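**Dental instruction in Mondirholm** has been offered since the founding of the Whitfield School, the only institution in the district that trains dental assistants and hygienists. The school admits 139 students each September and is housed in a former grain exchange on Rosar Street.

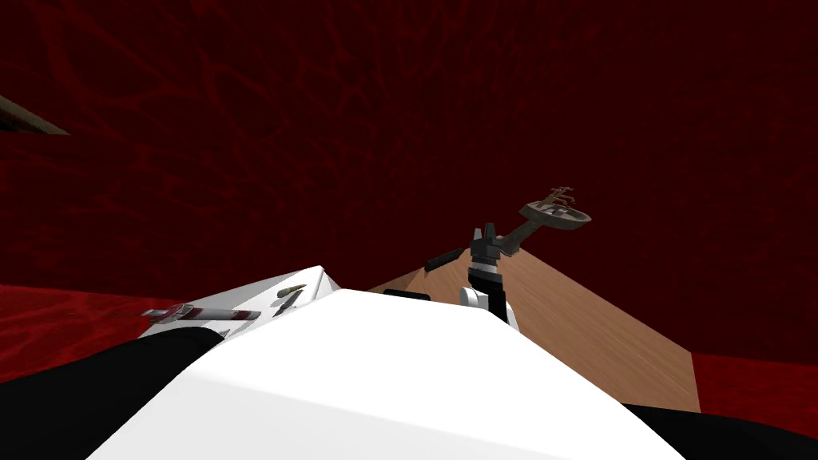 Teaching began with evening lectures for apprentices. The first director, Marlies Trummer, replaced these with a full day program and required every student to pass a written test in anatomy before entering the clinic. The course of study lasts 3 years — one year longer than the program it replaced.

## Collections

The school library holds 808 bound volumes, most of them on oral surgery and the care of children's teeth. A separate study room covers the form of the crown and root.
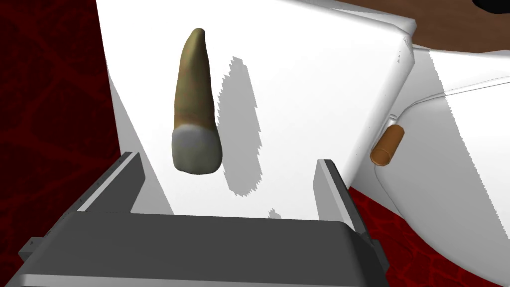
Loans are limited to enrolled students and licensed practitioners. The catalog was revised under Cletus Yazzie, who also moved the older journals to the Grondo annex.

## Public clinic

The teaching clinic is open to residents on Monday and has 400 registered patients. Fees are set by the district.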